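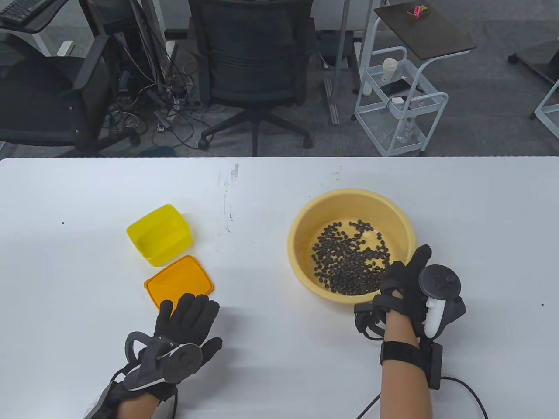

Gloved hands at the white table, with the yellow box and an orange lid.

Paid call: stylists, painters and room dressers for the Iddale House open rooms

Hi, I'm Paula Ciobanu, and I'm putting together the crew for next year's open rooms at Iddale House. If you've ever rearranged a friend's living room while they were making you coffee, please keep reading!

The short version: we have an old brick house with tall windows and terrible closets, and each spring we hand its rooms over to people with ideas. Visitors buy a ticket, wander through, steal every paint color they like and (we hope) have cake on the back porch. The ticket money goes into fixing the roof over the east stairs, which has been on my list longer than I care to say.

I'm looking for people for three kinds of work.

Room leads. You take one room from bare walls to opening night. You get $1000 toward paint, paper and fabric, plus a fee we'll agree on once I've seen your plan. You don't need a degree or a firm behind you. I do want to see two rooms you've finished, and your own kitchen counts.

Painters and paperhangers. It's $265 a day, lunch included. The plaster is old and a little wavy, so patience helps. Colleen Cormier runs this crew and she's a joy to work with, but she will make you sand it again.

Dressers. These are the people who hang the curtains, style the shelves and carry the same armchair up and down the stairs until it looks right. Shifts are short and mostly in the last weeks before we open. This is a great way in if you're a student or switching careers – two of our current room leads started here.

A few practical things. The house has no elevator, and the third floor is up 55 steps. Parking is on the street. We keep drop cloths, ladders and basic brushes on site, but bring your own good brushes if you're fussy (I am). Nothing gets nailed into the paneling in the library, ever. Furniture comes on loan from Fandurari, and Tianyou Bai handles all the pickups, so send him your wish list early and expect to get some of it.

To apply, write me a note telling me which job you want, which weeks you're free and what room in your life you'd most like to redo. Add photos of your work if you have them – phone pictures are fine. Room leads should also send a rough sketch or a color board for any room you like. I read everything myself, so it may take me a couple of weeks to get back to you.

We'll do walk-throughs of the house in small groups before anyone has to commit. Wear shoes you can climb in, and bring a tape measure if you want one, as ours keep vanishing.

Notes can go through the contact form on this site or in the mail slot at the side door, marked "Open Rooms."

Paula
December 2022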